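Penard hand-held gripper pair: four months of setting up, cleaning and mending

The Penard set is a pair of hand-held grippers with marker cubes, sold for recording manual tasks that a robot arm will later be trained on. We bought ours in spring for the Mirnunden kitchen tasks, paid 667 pounds for the pair with the carry case, and have used it most working days. I look after it, so this review is mainly about what it is like to own. How well the recordings train a policy is somebody else's review.

What comes in the case

Two grippers, two sets of spare finger pads, a bag of screws, a hex key and a printed calibration sheet. The marker cubes come already fitted. There is a quick-start card in English and German. The full manual is a download, 124 pages long, and most of what I needed was in the last chapter.

Setting up

The first morning went on the fingers. They ship slack, so you have to set the closing point on each side before the width reading means anything. You close the gripper on the steel gauge, turn the small screw until the reading drops to zero, then open it fully and check the top end. The left one took me five minutes. The right one kept drifting back, and the cause was a grub screw that had never been tightened at the factory.

Next is the cube check. Hold each gripper over the calibration sheet, turn it slowly, and the software tells you which faces it has read. It is a good routine and quick once you know it. Do it under the lights you will be working under. Ours passed by the window and then lost a face whenever we moved to the back of the room, where the ceiling lamps put a shine on the print. Turning one lamp off cured it.

The software itself, Griltdale, is bought separately. It installs without trouble but forgets the finger offsets if you close it from the menu while a gripper is still connected. Write your offsets down. Mine are on a strip of tape inside the lid of the case.

In use

The weight is fair and the balance is better than the older Georgiou pair we had before, which pulled the wrist down. After an hour you feel it in the thumb. We swap people over at that point.

Reach into tight spaces is the part I was most doubtful about. The cubes sit at the base of the fingers and stick out, and I expected them to foul on every cupboard and appliance. For drawers they do catch, and you learn to come in with the wrist turned. For an oven door it is easier. Our usual microwave task is a square bowl in the middle of the cavity with the door fully open, and both grippers can be brought up to it from a chair. Keep the table clear at the front corners or you will knock things with the cubes. Loose cables are worth taping down too.

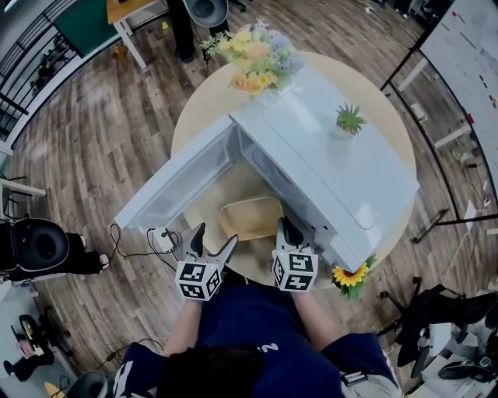
Words: Clem Maihi
Long-term test, workshop and bench equipment
Fri 19 July

Looking after it

Wipe the pads at the end of each day with a damp cloth. No solvent, as it turns the rubber sticky. Pads last us five or six weeks and the first sign of wear is a smooth bowl starting to turn in the grip. Changing them is a two-screw job.

The cube faces are printed labels under a clear film. Corners lift. I press them down with a fingernail every Monday, and when one would not stay down I replaced the whole face from the spare sheet, then ran the cube check again. If you skip that last step the position comes out slightly wrong and you will not notice until someone plots it.

The finger slides need a very small amount of dry lubricant. The manual says every 2 months, and I would do it sooner if you work near flour or dust.

Repairs so far

One broken trigger spring, right side. Penard posted a new one free of charge and it arrived in 4 days, with no instructions. Kendra Charbonneau on our bench worked out that the housing has to come off from the palm side, otherwise the return pin drops into the handle. If you hear it rattle, that is what you have done. Allow an hour for the first attempt.

The cable clip on the left handle also cracked. We have used a cable tie since and I have no plans to change it.

For and against

Good: balance, pad changes, cube check, parts service.
Less good: loose screws out of the box, lifting labels, software that drops its offsets, a manual with the useful pages at the back.

A revised handle is due in October with a different clip and, according to the seller, the same fingers. I would not wait for it. If you already own the Georgiou pair and it still closes to zero, keep using that until the slides go, because the pads are not interchangeable and you would be throwing away your spares.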